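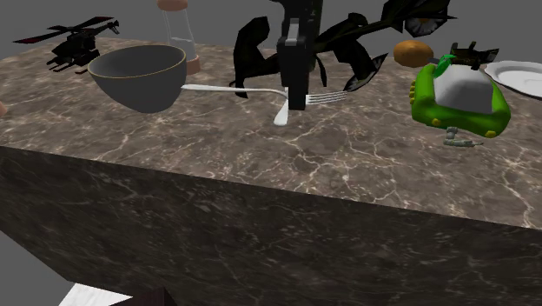

Ticket: Fork pick fails with new gripper model, old one was fine
Opened by: Doina Karagiannis
Component: Maltier sim, end effectors
Status: Waiting on reporter

Doina Karagiannis
Hi all, and sorry in advance for the length of this one. We're comparing two grippers in simulation before we spend money on either, the Ionescu parallel unit we've had in the project forever and the newer Flolunex. Same arm, same controller, same cluttered marble table, and the target is the silver fork. The Ionescu does nicely. The Flolunex comes down over the fork, closes, reports a grasp, and then on the lift the fork either stays behind or pivots around the handle and drops. I ran 45 attempts with each. Ionescu lifted the fork 33 times, Flolunex 2. I don't believe a gripper can be that bad, so I suspect I've set something up wrong, and I'd be so grateful for a second pair of eyes.

What I've tried already: restarting the sim (of course), reimporting the gripper, slowing the approach, and swapping the fork for the potato. The potato comes up every time with both grippers! So the arm is getting where it's told.

Hazel Park
Hi Doina, thank you for such a careful write-up, it makes my morning easier. The potato is a lovely clue. A fork lying on a tabletop is a mean target, there's hardly any height to grab, and a small error in the tool point that a potato would forgive will ruin you. Could you tell me three things when you have a minute?

Which tool point offset is loaded for the Flolunex?
Is the closing force limit the same in both configs?
What does the contact log say at the moment of closing – one finger or both?

In the view you attached, the gripper is right over the fork with the handle running off toward the gray bowl. There's also a white utensil end sticking out just below the gripper. Is that meant to be there? If the fingers are meeting that as well as the fork, the grasp check could pass on the wrong object.

Doina Karagiannis
Oh, good eye. Yes, the second utensil belongs to the clutter set, and both grippers had the same layout. I've moved it over by the green vehicle and rerun a handful, and it made no difference to the lift, though the grasp report is now false about half the time where it used to be always true. So you were right about the check, at least.

Force limit is 2000 in both files. Contact log shows one finger only. The offset is whatever came with the import, I never touched it.

Hazel Park
One finger only, that's it I think. The Barunano importer has a habit of keeping the previous tool's offset when you swap end effectors in place. Would you delete the tool frame, save, and attach the Flolunex fresh? Please don't change the force yet, I'd like to see one thing move at a time.

Mirjana Stojanović
Jumping in to say we had this in January with a different gripper and the fresh attach fixed it for us. Check the plant too – one of the big leaves reaches the table just left of the gripper, and ours used to register as a collision body and nudge the arm sideways on descent. You can switch leaf collisions off under scene properties.

Doina Karagiannis
Thank you both! Fresh attach done, and the offset did change, it had been carrying the Ionescu values all along. Both fingers now show contact. I've left leaf collisions on for now so that the old Ionescu numbers still count for something. Starting the full set of 45 again this afternoon and will post the results here, with the utensil put back where it was.

Hazel Park
Perfect. Leaving this open until the numbers are in.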